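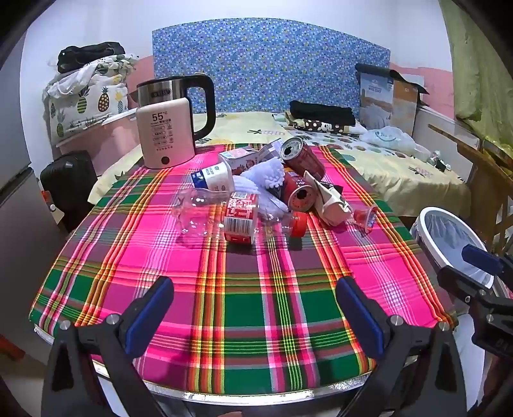 How Long Does Tea Stay Drinkable? My Kitchen Project

So my project this term started with a complaint. My grandmother says tea goes bad the second you walk away from it, and my roommate Viera Malý says you can leave a mug all afternoon and it's fine. I wanted to know who was right (I was secretly on Viera's side), and Ms. Koubek said yes as long as I wrote down every single cup. I did! I have a notebook full of tea stains to prove it.

What I did

I used the same black tea the whole way through, a big bag from the Vaněk shop down on Hastbridge Road. Two mugs per round, one with a saucer on top and one left open. I brewed both the same way, took the tea bags out when the timer went off, and then let them sit on the counter by the window. Tasters came by whenever they could, mostly people from my floor, and they scored each mug on bitterness, smell and whether they would finish it.

I did the whole thing in October, and our building's heating came on halfway through, which messed with my cooling times. I kept those rounds in but marked them with a star in my table. Radomír Ondrejka from the lab section told me to throw them out. I thought about it and decided that a real kitchen has heating in it, so they stay.

What I found

The covered mugs held their heat better, no surprise there, but I didn't expect people to like them less. Several tasters said the covered tea smelled "flat" or "like a cafeteria." The open mugs went cool fast and still got better smell scores. Bitterness barely moved at all once the tea bag was out, so my grandmother's theory is in trouble there — although she does leave her bag in, and I think that's what she's really tasting.

Almost everyone stopped wanting to finish a mug at the 70 minute mark. Viera kept drinking, but I'd told her which round it was, so I left her scores out of that part.

What I'd change

I'd hide the mugs better. People could tell right away which one had the saucer because of the drips. I'd also borrow a decent thermometer from the start, since mine died and I had to switch to a different one partway through, and the two don't agree. And I would try green tea, which Radoslava Charvát asked me about after my talk and I had no answer for her at all.

My full score sheets are in the class folder under my name, stars and all.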